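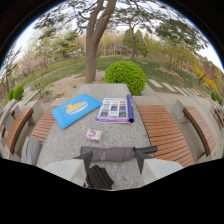
Clearing a table is the chore we will use for most of this unit. It has a short statement (everything that does not belong on the surface is removed and put somewhere sensible) and a long list of ways to go wrong. Consider the objects on the granite table: a folded umbrella, a small white box, a blue folder or placemat, an open magazine or catalog. A two-finger gripper treats these as at least three different problems. The umbrella offers a handle, but the folded canopy is soft and will shift under load if it is picked up from the wrong end. The box is close to the textbook case. The flat items are the hard ones, as a thin sheet lying on stone gives a parallel grasp nothing to close on.

Week 2: Can machines do chores yet?
Notes by Yuxi Song. Revised Aug 23, 2024.

1. What counts as doing the chore

A demonstration is one completed run. A capability is a completion rate over stated conditions. Before accepting any claim, write down the object set, the starting arrangement, the time limit, and who reset the workspace between runs. If a person stepped in, the run is a failure for our purposes, even when the help took a second.

2. Grasp types for flat objects

Slide to edge: press lightly, drag until the object overhangs, pinch the overhang. Depends on friction and a free edge. Fails on open magazines when only the top pages move.
Scoop: one finger goes under. Requires a thin fingertip and some compliance in the wrist.
Suction: good on smooth covers, poor on loose pages and fabric.

3. Lab exercise

The lab arm is the Stolix. Task scripts are in the Tistach folder on the course drive. Each team plans for 1,000 attempts on the single-object task, of which 700 are used for fitting and the rest held out. Do not tune on the held-out set. Log every attempt, including aborted ones, with the abort reason.

4. Household versus shop floor

The shop floor fixes part position, lighting and sequence, and most of the engineering budget goes into keeping them fixed. A home or a park table fixes none of them. This explains why bin transfer has been routine for years while clearing a table still is not. Current answer to the title question: single steps, often; whole chores without supervision, rarely.

Reading for September: the Bellulent case study, sections 1 and 2. Bring one chore, broken into steps, with the step you expect to fail marked.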